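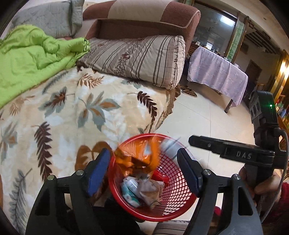
Date: October 3, 2026
Subject: Re: [clatell-residents] Snack wrappers and the new pickup rules

Replying to the message below, and copying the whole list as two other people wrote to me off-list with the same questions.

> Hello all,
>
> I got the flyer from Bideo on my door on Thursday like everyone else
> on the lower streets. It says that starting in November they will no
> longer take "flexible packaging" in the blue cart. I have been putting
> chip bags and candy wrappers in there for four years and they have
> always gone off with the truck. Does this mean they were being
> recycled all that time and now they won't be? Or were they never
> being recycled?
>
> Second thing. The flyer says carts with flexible packaging in them
> "may be tagged." What does a tag mean? Is it a fine? We have three
> kids and I can't go through every piece of trash in this house.
>
> Third, is there anywhere else to take the stuff? I heard the market
> in Nustska has a drop-off.
>
> Thanks,
> Upper end of Mill Street

I called Bideo on Friday morning and was on the phone for a good while, so I'll write down what I was told. If anyone has heard something different from them, please post it.

On the first question, they were never being recycled. The truck takes the whole cart because the crew can't see what is in it once it tips. The load goes to the sorting line, and the wrappers get pulled off there or end up stuck in with the paper. What gets pulled off goes to the landfill. The stuff that stays in the paper lowers what the mill will pay for the bale. The woman I spoke to said their last yearly count was 3,583 carts on the route, and in the spring audit they opened 300 of them. More than half had wrappers or bags in them. So the rule is not really new. The old sheet from when we got the carts says "no film, no bags" in the small print at the bottom. They are just going to start checking.

On the tags. The first one is a paper notice and the cart still gets emptied. The second one within the same quarter means the cart is left full at the curb and you have to take the bad stuff out before the next pickup. There is no fine. I asked twice. There is a line in the contract that would let the town add one later, but it would have to go through a public meeting first and there isn't one on the calendar.

They are not looking for one candy wrapper. She said a tag is for a cart where the crew lifts the lid and sees it on top, or a whole trash bag full of mixed things. With three kids I would not lose sleep over it. In our house we put a second small basket next to the regular one where people eat, which is the living room if I'm telling the truth, and wrappers go in that. It gets dumped in the regular trash on Tuesday night. The kids got used to it in a week or so. The grown-ups are the ones still walking to the kitchen and using the wrong bin.

What goes in the trash from November on, as read to me over the phone:

Chip bags, candy and granola bar wrappers, cookie sleeves
Bread bags and produce bags
Drink pouches, with or without the straw
Frozen vegetable bags
Bubble mailers, even the ones with the arrows printed on them
Plastic wrap off a case of water

What stays in the blue cart is the same as before: bottles, jugs, tubs, cans, cardboard, office paper, junk mail. Glass is still separate. Tubs don't have to be spotless, a quick rinse is fine. Lids on. Don't bag any of it.

Coffee bags I forgot to ask about. I would guess trash. Foil is okay if it is clean and balled up to the size of a fist or bigger, but a wrapper that looks like foil is mostly plastic with a shiny coat on it. The test she gave me is to crumple it in your hand. If it springs back open, it's trash. If it stays in a ball, it's foil.

On the drop-off in Nustska, yes and no. There is a bin inside the front doors of the market, but it is for stretchy bags only – grocery bags, bread bags, the wrap from paper towels. It doesn't take chip bags or candy wrappers or anything crinkly. I went by there yesterday afternoon and the bin was full to the top with exactly the things the sign says not to put in it, so I don't know how much longer they will keep it out. If you do use it, shake the crumbs out of the bread bags and take the receipts out of the grocery bags.

There was also a mail-in box program that the school signed up for a couple of years ago. I checked and it's over. The company stopped paying for the shipping, and the last box sat in the hall by the gym until somebody threw it out. You can still buy a box yourself but the small one costs more than I would pay to get rid of a bag of wrappers.

A few things people asked me off-list:

The pickup day does not change. It is still Wednesday for everything below the bridge and Friday above it.

If your cart has a cracked lid, Bideo will swap it for free but you have to call. The web form does not work. I filled it out in the summer and never got anything back. When I called they came in four days.

Extra trash bags. If moving the wrappers over means your trash cart won't close, you can set one bag next to it without a sticker. That part is on the back of the flyer, and I missed it the first time too. For most of us it shouldn't matter, as wrappers weigh close to nothing and pack down if you stuff them all inside one bread bag.

The town is supposed to get about 3,000 copies of a fridge sheet with pictures on it, to go out with the water bill. I asked if there would be one in Spanish and she didn't know. I'll call again the week after next and ask about that and the coffee bags, and post what they say.

If your street didn't get the flyer at all, reply with just the street name and I'll pass the list along in one go. So far I have Orchard, the back half of Depot Road, and the apartments behind the hardware store.

Lower Depot Road

_______________________________________________
clatell-residents mailing list
To leave the list, send a blank message with "unsubscribe" in the subject line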